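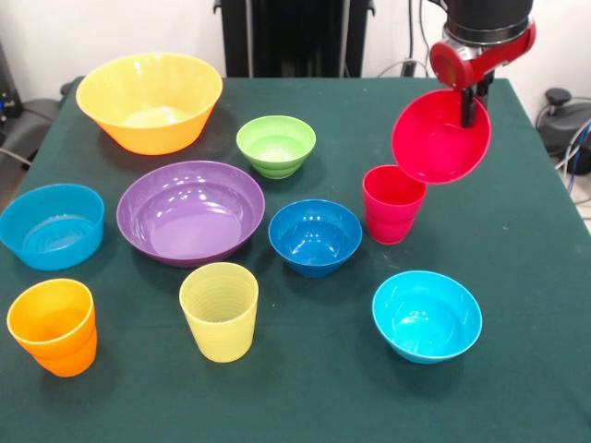 Plastic bowls and tumblers, bright colors, will not nest anymore

Posted in Kitchen & Table, August

Hi all! I have a whole family of colored plastic bowls and cups that we use for backyard suppers (the big yellow-orange one is for popcorn, and heaven help anyone who puts salad in it). They used to live in one tidy stack. Since we moved to the new place the cupboard is shallower, and whichever way I pile them they lean, or the wide purple one sits on top like a hat. The cups are worse. I pushed the orange one into the pink one last week and it took two of us to get them apart. Is there a sensible order for this, or should I give up and buy a bin? The shelf is 8 inches high, if that helps.

etness_porch

weerakoon

Oh, I love a table set in all those colors! Mine are a mixed bunch too, bought over years, and what finally worked was giving up on one stack. Put them all out on a cloth first so you can see the shapes. The wide shallow ones go together, and the deep ones make their own pile, biggest at the bottom. Your purple one will probably never sit inside anything, so let it be the base and stand the little ones in it.

For the cups, slip a strip of paper towel down between each pair, with a bit sticking out over the rim. If two do get stuck, put cold water in the inside one and stand the outside one in warm water (warm, please, never boiling) for a few minutes, then twist gently. I have done this more times than I care to admit, usually with guests in the kitchen.

faltley65

just get a bin. mine was cheap and it all goes in there, done

jukov_kitchen

Dry them properly before you stack them, too. A ribbed bowl holds water in the grooves and then the whole pile smells musty. I leave mine upside down on a towel overnight and put them away with my morning coffee. And I do keep the cups on a separate shelf, rims up, no stacking at all, if you can spare the room.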